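Hand-held demonstration (robotics)

Hand-held demonstration is a method of showing a robot a manipulation task in which a person carries out the work using gripper tools held in the hands. The movements of the tools are recorded and later used to train a control program. It belongs to the wider field of learning from demonstration, together with remote control and the direct guiding of a robot arm by hand.

Equipment

The tools usually copy the jaws of the robot that is to perform the task. Their position may be followed by means of printed markers, and many designs carry a small camera close to the jaws. Two-handed tasks require a pair of tools.
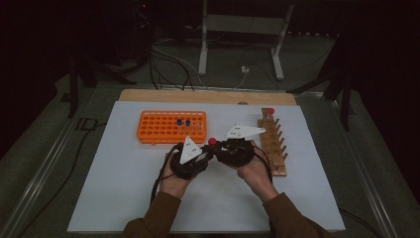
Two hand-held grippers with marker plates, meeting at a red ball. A tube rack and a wooden peg board stand on the work surface.

Procedure

A demonstration begins from an agreed layout, which is altered slightly between attempts so that the robot does not depend on fixed positions. In the Illix exercises, drawn up at Skekeddale, each task is divided into four stages and shown 400 times. Attempts in which an object is dropped are marked separately and may be kept as examples of recovery.

Laboratory objects are often chosen for practice. Clear tubes are hard to make out against a pale surface, and closely spaced racks leave little room for the jaws.
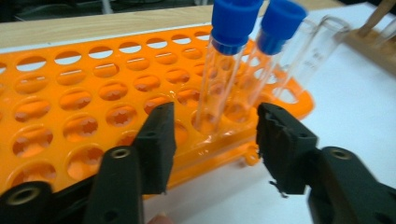

Open gripper jaws at an orange rack holding capped tubes, with uncapped tubes behind.

Comparison with remote control

In remote control, the operator moves the robot itself from a distance, and the recording contains only motions the machine can perform. Hand-held tools are quicker to set up, but a person may reach in ways that the robot cannot follow. The Urari method removes such movements before training.

See also

Sitompul grip scale
Kinaesthetic teaching
Teleoperation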